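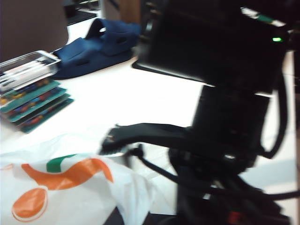

Wrist cam on the Orix arm is finally up! (sorting table build, part 2)

solderpup
Posted Aug 9, 2021

Okay so those of you who followed the first thread know I've been trying to get this secondhand arm to clear a table by itself. Big news, the camera is mounted on the wrist, the cable is long enough, and I'm getting a stable picture while it moves. I did a little dance in the garage.

Current state of things:

Arm is on the Maltora base plate, bolted down this time. Gripper is the two-finger one I started in April. Control box is the old Sutter desktop with way too many fans in it. I've saved 3,441 frames so far from just jogging it over the table by hand, and I went through a bunch last night with a cup of tea like they were vacation photos.

The problem I have now is blur. When the wrist turns fast everything smears, the gripper worst of all. Also thin stuff is hard. Flat cards on a white tabletop, fine, the color does the work. A crumpled plastic bag, though, my grasp code has no idea what to do with it. It picks a fold, goes for it, and comes up with air.

Ideas welcome. I have all week off and too much coffee.

benchgremlin
Congrats!! First picture off a moving arm is such a good feeling.

For the blur, what's your exposure set to? If it's on auto the camera will take all the time it wants in garage lighting. Lock it short and add a lamp. I used a cheap desk lamp pointed at the ceiling and it fixed most of mine.

Ngọc Hứa
Agree on the lamp, but I'd fix the motion first. Why are you grabbing frames during the fast part of the move at all? Stop, wait for the arm to settle, take the picture, then plan. My Bula arm did it that way for a year and it never felt slow. Mine waits 25 frames before it trusts anything.

benchgremlin
25 frames is a long nap! You lose all the fun of having a camera on the wrist if it only opens its eyes when it's parked. Might as well bolt it to the ceiling.

Ngọc Hứa
A ceiling camera can't look past the gripper when it's down at the table, the wrist one can get right in there. Parked or moving doesn't change that. And I'd take a slow arm that picks things up over a fast one that grabs air.

solderpup
Ha, okay, you two. It was on auto exposure. Of course it was. I locked it and borrowed the lamp from my sewing table. Already way better on slow moves, still mushy when the wrist swings.

I'll try the wait too, maybe a shorter one.

torque_and_toast
Jumping in about the bag. Don't aim for a point on it, aim for a pinch. Come down with the fingers open, touch the table, close along the surface and drag a bit as you close. The plastic bunches up between the fingers. Depth doesn't matter much if you let the table tell you where to stop.

You do want something soft on the fingertips or you'll scratch up that nice white top. I went through 2 tabletops learning this.

One more thing, your cables. There's a loop hanging off the side of the wrist. Looks fine in one pose, but run the last joint to both ends of its travel before you leave it alone with a script. Mine snagged on a clamp and pulled the plug right out of the camera.

solderpup
Ooh, dragging while it closes, I love that. Trying it tonight.

Good call on the cables. I'll put a spring sleeve on the loop and see how it sits.

benchgremlin
Spring sleeve is overkill, hook and loop straps every few inches and leave slack at the joint. Sleeves get stiff and fight the wrist.

torque_and_toast
Disagree, the straps slide. I've used the same sleeve for ages. Depends how heavy your cable is I guess.

Ngọc Hứa
Could you try it with foam things too, not just cards and bags? I had the most trouble with soft stuff that has holes in it. The planner kept sticking a finger through the hole and calling it a grasp. Which did sort of work, to be fair.

solderpup
Going to test exactly that next. Hooking a finger through on purpose might be the easiest pick on the table!

Update, later: shorter wait is in, five frames. Dragging pinch got the bag on about 25 tries, mostly misses before I slowed the close way down. Then it got it again right after – I yelled loud enough that my neighbor texted. Code goes up once I clean out the swear words in the comments.

torque_and_toast
Leave the swear words in. And post the close speed, please, I want to compare with mine.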